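Dikier Brings Its Reusable Cutlery Loan to 19 Canteens in Mikstead

MIKSTEAD, July – Dikier, the supplier of tableware for canteens and small restaurants, announces that its cutlery loan service Betora is now open to every workplace canteen in Mikstead. After a first period with a small group of kitchens, the service starts this month in 19 canteens, and other kitchens can apply until the end of the summer.

With Betora, a canteen does not buy its spoons, forks and knives. It borrows them for a monthly fee. Dikier delivers the clean pieces in closed boxes before 7 a.m., takes back the used ones in the afternoon and washes them in its own washing hall on the east side of the town. Pieces which are scratched or bent are taken out and replaced without extra cost.

"Many kitchens told us the same thing: they want to stop with single-use cutlery, but they have no place for one more dishwasher," said Takeshi Noguchi, head of the Betora service at Dikier. "We have the machines already. It was logical for us to offer the washing together with the spoons."
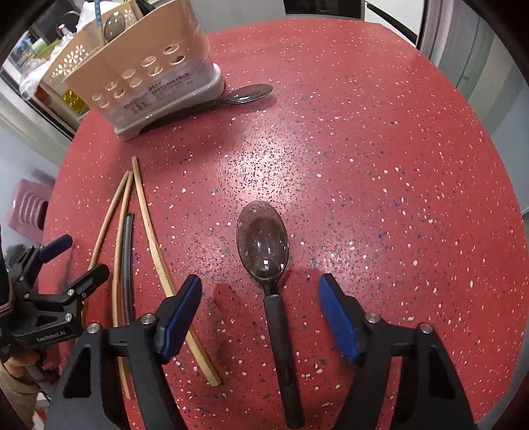
A brown translucent spoon on a speckled red tabletop.

The smallest contract is for 60 place settings per day. Larger kitchens can order in steps of 100. The contract runs for one year, and during the first 17 days the customer may change the quantity every day by telephone, so that the kitchen can learn how much it really needs. After this time the quantity can be changed once per month.

Together with the new service, Dikier has also moved its order system to Mugo, an online tool where the kitchen manager can see deliveries, returns and invoices in one place. Customers who prefer paper can still receive their delivery notes in printed form – this will not change.

Dikier will hold an open afternoon at the washing hall in July, from 2 p.m. to 5 p.m. Kitchen managers are invited to see the washing line and to speak with the delivery team. Registration is possible through the Dikier office in Mikstead.

About Dikier
Dikier supplies plates, glasses, cutlery and serving equipment to canteens, schools and restaurants. The company has its office and its washing hall in Mikstead.

Press contact
Takeshi Noguchi, Dikier, Mikstead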